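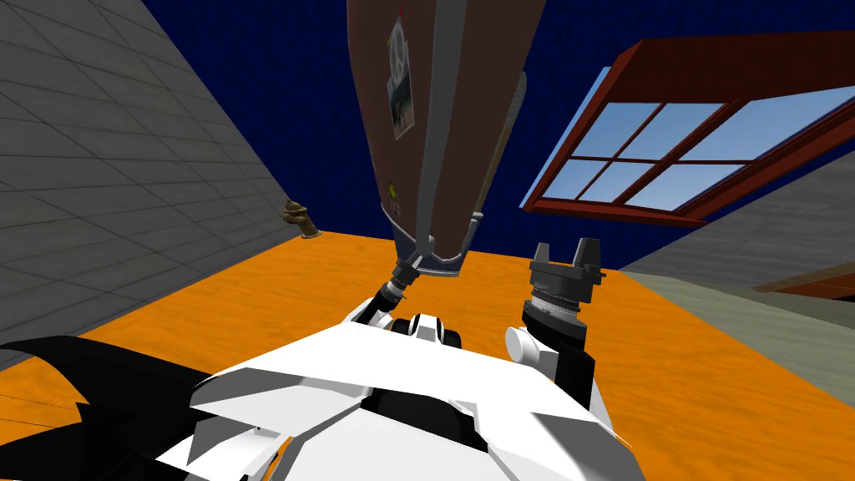
The battery drain on the Tanen handset comes from the modem waking up too often, and I can reproduce it on both units I have. With the screen off and wifi disabled, the modem leaves its sleep state every 2 seconds on the 1000 MHz band setting and stays up long enough to keep the phone warm in a pocket. It helps to think of the wakeup as a grip. A gripper is either holding the thing or it has let go, and the driver ought to treat the wake lock the same way. In the current build it takes the lock, sends the packet, and then waits for a reply before it will let go. If the tower is slow, the lock stays held until the timeout.

On the older thread, the Bogdan maintainer wrote:

> I don't see this on my phone. Idle drain overnight is
> normal with the stock build. Are you sure it isn't the
> mail app polling? Mine did that until I set the sync
> interval by hand. Please post a wake lock log before we
> touch the driver.

The mail app was removed on both units before testing. The log is in the tracker under the Rorcombe build. The lines to look at are the ones tagged modem_tx, where the hold time goes from under 100 ms to the full 400 ms timeout. I get that on the Peltatthorpe network and on no other carrier I have tried, so a phone on a different SIM may well look fine.

The patch I am testing releases the lock as soon as the packet is queued and takes it again when the reply interrupt fires. Incoming calls and text messages still arrive with the screen off. I have not tested tethering, and I would not merge it until someone has.

Two open questions. Does the interrupt fire at all on the older modem firmware, or does that version need the wait? And is the timeout read from the carrier file, or is it fixed in the driver? I found it in both places and could not tell which one wins.

If you have the older firmware, please do not update it yet. I need one log from it first, screen off, left alone overnight, with the SIM in slot one.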